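Cendham Residents' Forum
Building Services and Shared Facilities
Topic: Revised rules for the shared kitchen, second floor
Started by: A_Maurya_Office

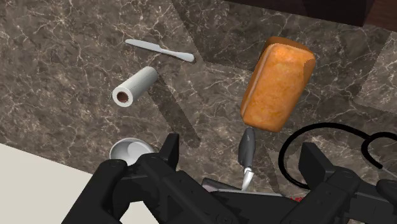 The residents' office has completed its review of the shared kitchen on the second floor. The revised rules are set out in this post and will apply from the first of September. Residents are invited to comment before the final text is printed and placed in the kitchen.

1. Reservations may be made for a period of up to two hours. A household may hold no more than two reservations at one time.
2. The kitchen must be left clean, with all items returned to the cupboards and drawers.
3. Food left in the refrigerator must carry a name and an apartment number. Unmarked food will be removed when the refrigerator is cleaned.
4. Stone surfaces are to be cleaned with mild soap and water only. Vinegar and lemon-based products are not permitted.
5. A refundable deposit of $60 will be required for private events.

Comments may be posted in this thread or delivered to the office in writing.

Anju Maurya
Residents' Office, Cendham

----
Posted by: S.Pirzada

Thank you for posting the full text. I support rules 2, 3 and 4 without change. I ask the office to reconsider rule 1. A two-hour limit is suitable for a weekday supper, but it does not allow enough time to bake bread or to cook for a family gathering and then clean up. Under the present rules I have reserved the room for an entire afternoon on several occasions, and no neighbor was turned away.

Could the office permit a longer reservation when the calendar is otherwise open?

Shazia Pirzada

----
Posted by: macsuibhne_o

I respectfully disagree with the previous poster. Neighbors are not turned away because they look at the calendar, see that it is full, and do not ask. My household gave up trying to use the kitchen on holidays for that reason. The limit is fair and should stand as written.

My own concern is rule 5. Sixty dollars is a considerable sum for some households, and the term "private event" is not defined. Is a birthday meal for one's own children a private event? The rule should state a number of guests or it should be withdrawn.

O. Mac Suibhne

----
Posted by: Maeve_OC

I would like to add a word on rule 4. I lived at Hullmont before moving here, and the marble in the shared kitchen there was marked with dull rings within a year. Acid etches the polish, and sealing the stone does not prevent it. The rule as drafted covers cleaning products but says nothing of food. Tomato, wine and citrus will do the same harm if they are left standing. I suggest this wording: "Spills must be wiped up at once."

On the matter of time, I see merit in both positions. Perhaps an extension could be granted on the day itself, if the next period has not been taken.

----
Posted by: G_NiChonaill

I must register an objection to the removal of unmarked food. Labels fall off in the cold. I lost a full pot of stock in this manner, and the office's reply was that the rule had been applied correctly — it had, and the stock was still gone. A notice on the refrigerator door one day before each cleaning would be a reasonable courtesy.

----
Posted by: macsuibhne_o

I can accept Ms. Ó Ceallaigh's proposal for same-day extensions, provided that the cleaning is done within the extended time. I do not agree with the previous poster. A marker and tape are kept in the drawer, and any resident can use them.

----
Posted by: A_Maurya_Office

The office thanks all who have written. The following changes will be made to the draft.

Rule 1: one extension may be granted on the day of use, if the next period is open.
Rule 3: a notice will be posted one day before the refrigerator is cleaned.
Rule 4: the wording on spills is adopted.

Rule 5 remains under review. The office proposes to define a private event as one with guests from outside the building, and will accept further comment on this point only.

----
Posted by: S.Pirzada

The change to rule 1 is satisfactory to me. The proposed definition in rule 5 is not. Under that wording, my sister coming to lunch would require a deposit.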